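Subject: Re: [wellondale-film] November screening, the Lomen ridge film

On the November program, the sender before me wrote:

> I'm fine with showing the Lomen ridge documentary, but I'd like to know a few things before we put it on the flyer. How long is it? Is there anything in it that would be hard on the younger kids? And is it the version with the 1922 footage or the one without? I saw a cut at Tatbridge that left all the old material out and it was a much thinner film.

I watched the whole thing again last night so I could answer this properly.

It is the version with the 1922 footage. The old reels come in near the start and again when the new team gets to the upper camp. They are silent and have been left that way, with no music put over them. I think that was the right choice. The Tatbridge cut was made for a TV slot and I would not bother with it.

On length, it runs long enough that we should take a break. There is a natural place to stop, right after the team decides to wait out the wind, and we can have the lights up for 20 minutes and still be done before ten.

As for the kids, there is one fall. It is shot from a distance and the climber is talking in the next scene, but the sound is rough. There is also some swearing on the radio. I would put a line on the flyer and leave it to the parents.
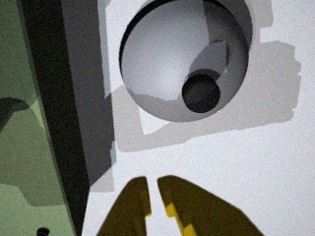
The part I had forgotten is the section on the climber who lost his hand to frostbite and went back to the same ridge. It is the best stretch of the film. He spends most of it at a bench in a rented garage, learning to set anchors all over again with the hand he has left. The picture has two olive fingers pointing up at a round hole with a dark inner lip. If you want to know what his work asks of a person, think of placing an anchor on rock with a pack on. The film stays on him while he misses, and it does not cut away to a coach or a doctor telling us how to feel.

The screening license is from Geagea. They want 5 dollars a seat or a flat fee, and with our usual crowd the flat fee is cheaper. It covers one night only. They will send a disc or a file - I asked for the file, as the disc player skipped twice last spring.

If there are no objections by the end of the week I'll sign the form and send in the fee. The flyer text is still open. I have space for 3000 characters on the back, so if anyone wants to write up the history of the ridge, please do.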